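Ulcombe weekend, 18/08/2019

We finally got around to sorting out the den, and I took way too many pictures (37, if you must know!). I'm only putting up one. It's all small stuff, but I love the colors in there.
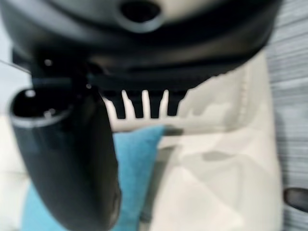 White on turquoise. I'm so happy with that blue cushion!

The shelves and the rug from Brimangate get their own page once the rug is back from the cleaners – probably November, knowing me. More from Ulcombe on the next page.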